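Ticket: drawer task success rate drops after the texture update
Project: Kirkum bench, simulated kitchen
Opened by: Inês Nogueira
Assigned to: Arūnas Tamošiūnaitė
Status: open

Hi Arūnas, me again, sorry! I reran the drawer policy on the new kitchen set and the numbers have gone sideways. Same checkpoint, same 50 evaluation seeds, and we went from 40 successes down to 3. The policy was trained on 2,000 demos with the old plain grey counter, so I expected some drop with the marble, but this looks like a bug to me.

What I've tried so far: cleared the asset cache, rebuilt the Teixeira wrapper from scratch (took most of my arvo), and swapped the random objects out to see if clutter was the culprit. It made no difference, even on a completely bare bench. I'm stumped.
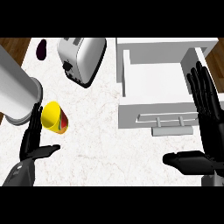
Page last changed: January 2019, by inogueira

The seed I keep going back to has the white cabinet on the right with its drawer open, and the eggplant, taco, toaster and canister over on the other side. The taco is very close to the left fingertips, so I wondered about a stray contact there, but the contact log for that seed is clean. Both hands have their fingers up and thumbs in, and the right thumb is just below the drawer handle.

My best guess now is the black bands top and bottom. I went digging in the old Brirkum configs and the training renders were square with no padding at all, whereas the new loader letterboxes everything before it goes to the encoder. If that's it, the policy thinks every handle is a bit off from where it really is (would explain all the near misses in my logs!).

Could you check whether the padding flag got flipped when you merged the Statthorpe branch? I'll kick off a run with the crop put back and the marble left on, then one with the old counter and the bands left on, and paste both results under this.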